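Equipment planning, handheld grippers and work surface
December, started 9:40, finished after lunch

Present: me, Wilma Wouters, Derek Pearce (first half). Joanne Wainwright by phone for the purchasing part.

Purpose: settle the equipment list for next quarter before Joanne closes the request form. The old list was written when we expected to run two stations. We now expect three, and the list was never redone.

Budget position. The line has 1842 dollars left for handheld tooling and surfaces. Joanne confirmed the number this morning. Freight comes out of the same line, which Derek had not allowed for in his draft.

Fingers. All sets in service are the original print run. Wear is cosmetic on most of the faces, but the edges have started to go and I would like spares on the shelf before we add a station. Two options:

1. Print in house. Material is cheap, machine time is the problem. Melquiades has the printer booked for the Bollix fixture through the end of the month.
2. Order from Pranorura. Their quote is 716 for a batch of 25 fingers, black, screw holes included, freight not included. An odd number, since we use them in pairs. Derek asked for a price on 26 and they quoted a second batch.

Wilma prefers option 2. I agree, on condition that we get one sample pair first and check the hole spacing against the mount. The last supplier worked from an old drawing and we drilled every part by hand.

Work surface. Currently white paper on the carpet. It costs almost nothing and gives a plain background, and we can change it when it gets marked. Against it: it shifts, and it picks up shadows. Rigid board was on the old list at a price I can't trace. Wilma wants board at all three stations. I would buy one and compare for a week. 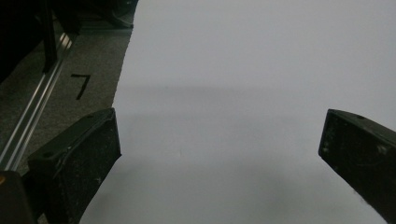
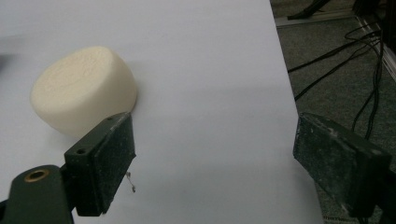 Objects. Foam pieces are a consumable and should have their own line. At the moment they are charged to general supplies and we have no idea what we spend on them. Wilma to pull the receipts. We also need to decide whether to standardize on one foam density. I have no data on this, only the impression that the softer stock dents and stays dented, so the grip widths drift over a session. Put it down as a test for the new year, no purchase yet.

Frame parts. Aluminum profile for the third station: Derek thinks there is enough in the storage cage if we accept one joined length on the long side. I don't mind a joint there as long as it is not under a camera mount. He will measure. If it comes up short we buy a single length, cut by the supplier – our saw leaves a burr and somebody has to file it.

Cables. Not on the old list at all. The third station needs its own power run and its own data run, plus covers where they cross the floor. I also want covers for the two existing stations. Pluvora has a low-profile type that comes in rolls, price to be checked. Wilma points out that longer cables would let us route along the wall instead. True, but then we pay for the length and lose the covers only on one side. Left open.

Total, all options taken. Derek's sheet came to 1823 with the finger batch, three boards, covers, foam and hardware. That leaves 19 for freight, so it does not fit. Dropping two boards brings it back under with some margin. Joanne will accept the request in that form and says a second request for the boards can go in after the quarter starts, same form, no new approval needed.

Screws: we are low on the short ones that hold the fingers. Mitiku took the last full box to Bautista for the demo. Add a box to this order. Check thread before ordering, the label on the drawer is wrong.

Also discussed, not decided: whether to replace the grippers themselves. Mitiku has been asking for a stiffer version with a replaceable inner face, so that we would throw away a pad and keep the finger. It makes sense on paper. It also means redoing the calibration for every unit and keeping two kinds of spares during the changeover. My view is that we run the present design through one more quarter, log finger changes properly, and decide with numbers. There is no log now. I will make a sheet and tape it to the cabinet.

To do
Me: sample pair from Pranorura, finger change log, revised list to Joanne
Wilma: foam receipts, Pluvora price
Derek: measure profile in the cage, fix freight in the sheet
Mitiku: half a page on the replaceable face, with a sketch
Melquiades: tell us when the printer is free, in case the sample pair is bad

Joanne needs the revised list by 4 pm tomorrow.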